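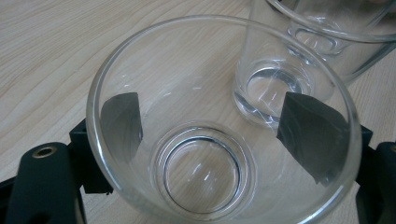 One of the plain tumblers, empty

**Cloudy glasses since moving to Lolton (hard water?)**

**holeck_road:** Moved in February and every glass we own went hazy within weeks. The one in the photo is from a set of 6. The town report says our hardness is 194 ppm. At the old place we never thought about it. I run the dishwasher on normal with tablets and no separate rinse aid. Is a softener the only fix? The quote I got from Wilumex was a little over 2,000 dollars installed and I'd like to avoid that.

**Ynyr Sayce:** Soak one in white vinegar for 15 minutes and rinse. If the haze comes off, it's mineral scale. If it doesn't, the surface is etched and vinegar won't help. Do that before you spend anything.

**tapwater_noh:** 194 isn't bad. I'm on a well that tests a lot higher and I get by with rinse aid and salt. Don't buy a softener over glasses.

**mgreer58:** Disagree. It isn't only glasses. Your water heater is getting the same scale, and so is the shower head. We put a softener in 3 years ago and I'd do it again.

**tapwater_noh:** A heater can be flushed once a year with a garden hose. Softeners need salt hauled down to the basement and they waste water every time they regenerate.

**holeck_road:** Did the vinegar test on two. One cleared up, the other is still foggy near the rim, so I guess I have both problems. Washing by hand for now.

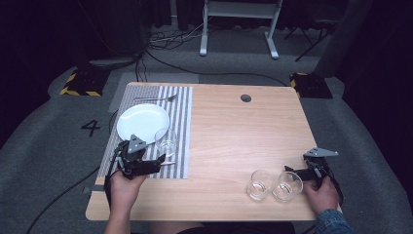 **Ynyr Sayce:** The foggy one is etched and it will stay that way. For the rest, use less detergent and turn off heated dry. Too much detergent does as much damage as the water does.

**mgreer58:** Less detergent in hard water gets you dirty plates. Been there.

**holeck_road:** I'll try a smaller dose plus rinse aid for a month. If the shower head clogs up again I'll call Wilumex back and ask about a smaller unit.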